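Review: Brasura 2 shelf-to-bin policy package, evaluated on a two-handed humanoid

Posted 2024-10-03

Brasura 2 is a training recipe and a set of pretrained weights for two-handed picking from open shelving. Its authors make one central claim: that a policy trained on whole trajectories, from the first look at the shelf to the release over the bin, needs fewer demonstrations than one trained on grasps and placements separately and joined afterward. We ran it for this review against Alemneh, the segmented method most groups in this area already have working.

Installation was uneventful. The configuration file is long and mostly well commented, with the exception of the camera block, where the head and wrist inputs are named one way in the manual and another way in the loader. The mismatch does not raise an error. Training proceeds with the wrist streams swapped, and the first symptom is a policy that reaches with the wrong hand. Check this before committing any compute.

The task is the standard Prastthorpe shelf task: take a part off a yellow rack and put it in a plastic bin on the room side of the rack. Black, shell-like parts are the harder class. They have a rim that can be pinched and a curved back that cannot, and the policy has to commit to an approach angle while the rim is still partly hidden.
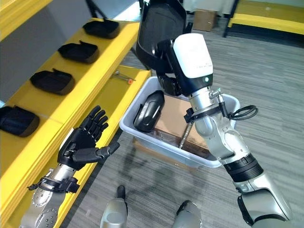

Vol. 10, No. 2

We collected 29 demonstrations per part class by teleoperation and trained both methods on the same set. Brasura 2 converged on a single workstation overnight. Alemneh took less time for each of its stages but needed a separate pass to tune the handover condition between them, and that pass was manual.

On the shell-like parts, Brasura 2 was clearly better. The segmented policy tends to close its fingers at a pose that is good for lifting and poor for release, and then has to rotate the wrist above the bin. The whole-trajectory policy selects a grasp with the release already implied. Rotation above the bin nearly disappeared from the logs. Regrasping was also less common, although we changed the finger force limit partway through the evaluation and would not defend a precise comparison.

On round metallic parts the two methods were level. A symmetric part gives the longer horizon little to exploit, and both policies failed in the same way, by nudging a part into its neighbor when the spacing was tight.

Shelf height matters more than the paper suggests. Performance on the middle level was consistent. On the lowest level the shelf above occludes the head view during the last part of the reach, and the policy relies on the wrist cameras, which the default weighting undervalues. Raising the wrist weight in the loss fixed most of this at some cost in training stability. Glare from the glossy boards was a smaller problem than expected. The supplied augmentation seems adequate.

The release behavior deserves a note. Brasura 2 has no explicit bin state. It infers free space from the head camera at the time of release, so a partly filled bin is handled as one more visual condition. With cardboard and earlier parts in the bin it still found a drop location in most attempts, but it never learned to avoid resting a part on top of another.

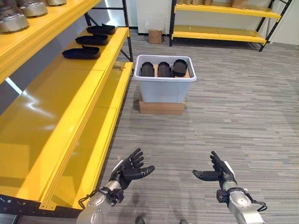
Povcombe, commenting on the draft, objected that the comparison flatters the newer method: Alemneh was published with a planner for the handover, and tuning by hand is a known way to get poor results from it. The same comment asked for a run with the demonstrations split by shelf level.

The first point is fair. The planner depends on a library that no longer builds on our system, and we did not port it. Readers who have it running should expect a narrower gap on the shell-like parts. The split by shelf level is planned for December.

Documentation: adequate, apart from the camera block.
Training cost: low.
Robustness to shelf height: fair with defaults, good after reweighting.
Recommended for: asymmetric parts, open bins, small demonstration sets.
Not recommended for: dense packing, or any cell that requires an ordered bin.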